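18 July 2021

# Open day at the Plarkilis paper mill

The flyer promised "a mill as it was in our grandparents' time," and I drove 2 hours on the strength of it. The parking lot at Plarkilis was already full of people who had done the same.

The tour starts in the rag room, where a recorded voice tells you the mill once turned out 1,988 sheets a day. I asked where the number came from and was pointed back to the recording. The vats are handsome, but the pulp in them is bought in from Herano, dried and baled, and the water wheel turns without driving anything. A small card by the door admits this. It hangs behind a coat rack.

I liked the drying loft better. It smells of wet wool and old rope, and the shutters still work by hand. Our group got four minutes up there before the next one came up the stairs.

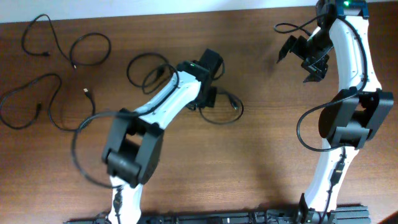 Is the paper in the shop made at the mill?

Only the cream writing sheets are; the notebooks and cards come from Van den Broek, a commercial printer, and carry the mill's stamp on the back cover.

I had to turn over a fair number of notebooks to work that out. The cream sheets are good, a little fuzzy under a fountain pen, and cost twice what I pay at home.

The mill wants to raise money for a new roof through the Jelturora heritage fund, and the sign says 1,000 visitors came to the last open day in February. With a loft that holds a dozen, I have my doubts. Tickets are sold at the gate, cash only, and the café closes before the last tour gets out.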